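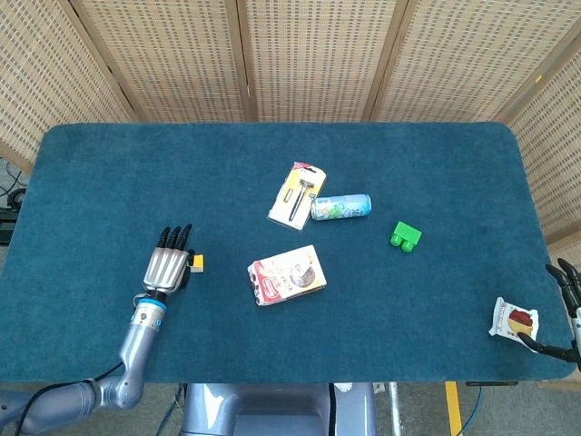 Does a student robotics club teach kids robotics? Some of it, and mostly in the last few weeks before the showcase, when the sponsors' slides are done and somebody finally has to make a hand close on a thing.

I've been helping out with the Minholm club since last fall, two evenings a month, and I signed up as a doubter. I'm still one. The project this year is called Gareo, and the goal in the handout is "general household manipulation." In practice that means picking up store-bought odds and ends from a felt-covered table. Snack packaging, a can lying on its side, a razor still in its blister pack. That's a perfectly good student project! I just wish we'd call it that.

My complaint is with the scoring. The club logged 1234 attempts through May and the poster says 577 of them were "successful grasps." Fine. I asked what counts. If the fingers touch the object and it moves in the right direction, does that go in the column? Depends who was holding the clipboard, apparently. I sat with Régis Rolland, who teaches the class the club grew out of, and we went through one evening's sheet together. We disagreed on 12 entries. He's more generous than I am, and he'd say I'm grumpy, and I don't think either of those is a scoring rule.

The blister pack bothers me most. It's a flat card with a clear plastic bubble on it, so it's two problems stuck together — where do you grab it, and does your camera even believe the plastic is there? The students wanted to drop it from the test set in March because it was dragging the numbers down. I argued to keep it. We kept it. The poster doesn't mention it.

The little toy brick is my other sore spot. Everybody loves demoing with the brick. Parents get it right away and it's bright green, so it shows up nicely from the back row at Distden. I'd like to see one full run where nobody gets to choose the order.

What I will give them: the kids on the Riviere team rewrote the logging so each attempt gets a note on what went wrong, and they did it without being told. I read all 260 notes. A lot of them just say "slipped." A few are really good, the kind of thing I'd want from a coworker, and one is an argument between two students about thumb placement that goes on for half a page.

Next meeting we're supposed to agree on what "grasp" means. I've asked for it in writing.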